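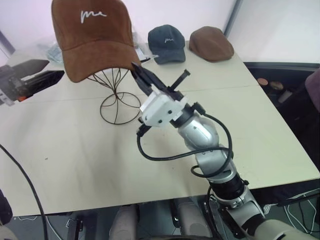

Please Ask for Assistance: Signs in Small Shops
Speaker notes, Jul 25, 2019, Mallgate Traders evening

Opening
Wait for the chairs to settle. Thank Sadia Chaudhry for the invitation and for the microphone, which I will be holding too close to my mouth until someone waves.

Say who I am. I paint and print signs. I have done it long enough to have been asked for "something like the old one, but so people read it." I did the board over Camacho, the shoe repair place on the corner, and I'd like it noted that the apostrophe they wanted was not my idea and did not survive the quote.

Tonight is about the small signs. The big one over the door costs money, so everybody frets over it for months. The small ones get written in ballpoint at ten to six by a person who is annoyed, and those are the ones your customers are going to remember.

The angry sign
Tell the Camacho story. For 18 months there was a card on the counter saying NO WE DO NOT CUT KEYS. Eustaquio Carrillo, who runs the place, told me it worked perfectly well. I asked how often people came in wanting keys cut. Less than before, he said. Then I asked how often people came in, and he went off to look for something in the back.

Pause here. If they laugh, don't explain it.

An angry sign is written to the last customer and read by the next one. The next one hasn't done anything yet. They came in for laces. Now they know there was a fight about keys and they're wondering which side they would have been on.

Read out the before and after, slowly:
Before: DO NOT LEAN ON GLASS!!!
After: Glass is fragile. Please stand back a little.
Before: No refunds without receipt, DON'T EVEN ASK.
After: Please bring your receipt for refunds.

Mention that underlining counts as shouting. So does red. Red underlining on a laminated card is a person standing on a chair.

Where it hangs
People read at the height of their own eyes and at the moment they need to know. Most shop signs manage neither. My favorite is the bakery with "Cash only" taped beside the register, at the far end of the line, where you learn it with a loaf already under your arm. Put it on the door. You'll lose a few people at the door. You were going to lose them anyway, and this way they haven't touched the bread.

Heriberto Cuevas at the garden store moved his "Restrooms for customers" sign from the restroom door to the front window and says he now gets asked for directions to it by people on bicycles. I have no theory about this. Ask him, he's in the second row, he likes being asked.

If the room is awake, do the pull handle bit. Any door that needs a sign saying PULL has the wrong handle on it. Don't go on about it. In August I went on about it for most of a rotary lunch.

Space around the words

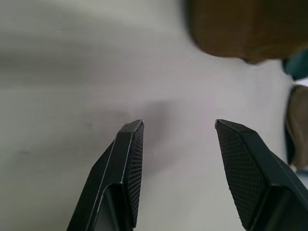
A price tag has one job, and the usual way to ruin it is to give it four. I collect shelf tags (yes, I know) and the worst one I own has the price, the old price, the name of the supplier, a smiling sun, and a note that the item is not suitable for outdoor use. The item is a lampshade. What I want on a tag is one dark thing and a lot of pale around it. Look at the two black tips on the slide with the off-white gap between them: your eye goes straight into the gap and sits down. Put the price there. Leave the rest of the card alone, even if you paid for the whole card and it hurts.

Objection that will come from the left side of the room: "But I have so much to tell them." You do. Tell them when they pick it up and look at you. That's the part the big stores can't do, and you've been handing it over to a piece of cardboard.

Type and pens
Keep this short, they have been sitting a while.

Use one typeface. If you must use two, make them look different enough that it seems deliberate. Print it bigger than feels polite. Then tape it up, walk to the other side of the shop and see if you can read it without doing the thing with your face.

Handwriting is fine. Handwriting is lovely if it's yours and you slow down. Leidy Puma letters every card in her fabric shop with a Brusitz marker, the wide kind, and I would never talk her out of it. Her nephew does the cards when she's away and you can tell from the sidewalk.

Nothing in the window should be older than the stock. Sun turns most cheap ink a sort of weak tea color, and a faded SALE says you have been having it for years.

The sign you can take down
Homework, for anyone who came for homework. Go back to your shop tomorrow and find the oldest sign in it. Take it down for two weeks. If nothing happens, leave it down. If something does happen, write it again, this time to somebody you like.

I did this in my own workshop. Mine said PLEASE DO NOT TOUCH WET BOARDS and had been up since I moved in. I took it down, and roughly a day later Wenceslao Varela from the cafe put his whole sleeve in a green fascia. So it went back up. It now says Wet paint, with a small arrow, and he reads it out loud every time he visits.

Questions
Expect the one about chalkboards. Answer: yes, if someone on the staff can draw and someone else can spell.
Expect the one about QR codes. Answer: ask Sadia.
If anyone brings up the new parking signs on Werkadska, I didn't do them. Say this first and then listen to the complaint anyway, because I would like to hear it.

Samples are on the side table. The lampshade tag is going round and I want it back.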